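About Clovex

Clovex advises people who are thinking of buying a robot and would like to talk to someone who isn't selling one. We work for hotels, care homes, cleaning contractors and a few housing associations. We don't stock machines, we take no commission from makers, and we have told more clients to wait than to buy.

The firm was started in Clolville by Albane Ferrand, who had spent years in hotel purchasing and had signed for a fair amount of equipment that ended up in a cupboard. The first client was Poulain, a small hotel group that had been quoted for a fleet of bathroom cleaning robots and wanted a second opinion on the price. The price was fine. The quote left out charging points, spare parts, staff training and the hours someone would spend fetching a machine that had stopped in a corridor. Poulain bought a better floor scrubber and is still a client.

What we do

Most of our work is planning and budgets. We read the quote, visit the site, time the job as your staff do it now, and set the two side by side over the life of the machine. Our site visit and written report cost 3000 euros, and that fee is the same whether we say yes or no. If you only want a quote read over, ask for the short review.

We are wary of demonstrations. A supplier's demo room is tidy and the person running it has done so many times before. We ask for a trial in your own building, with your own staff, on a busy day. Some suppliers agree at once. Others go quiet, and we put that in the report too. 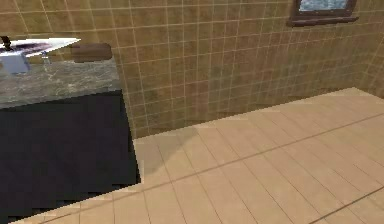 Simulation is the part of the trade we get asked about most, and it has its uses. A rendered room costs little to change, and you can find out early that a machine won't fit past the vanity unit, before anyone has paid a deposit. Our trouble is with what gets claimed on the back of it. In a bathroom like this one there is a clear glass on the marble top, so faint you could miss it, and clear glass is one of the first things we ask a supplier about. The floor is bare as well, with no towels or rugs on it. We have yet to visit a hotel bathroom at checkout time that looked so easy. When a supplier gives us a success rate, we want to know how much of it came from rooms like that and how much from real ones, and we want the two figures kept apart.

How we judge a quote

We use a checklist of 50 questions, which we call Welex. It covers power, storage, insurance, software fees, repairs, noise, and who gets the phone call when the thing stops. Clients may keep it and use it without us. Questions 7 and 8, on yearly licence costs, have caused the most arguments.

By 13/02/2020 we had finished 68 reviews. A good many ended with a purchase, often a smaller one than first planned. We go back to each site the following August to see whether the machine is still in use, and we pass on what we find to the client, welcome or not.

Working with us

Send us the quote as you received it, along with a floor plan if you have one. Please don't sign anything in the meantime, even if the discount is about to end. In our experience it comes round again.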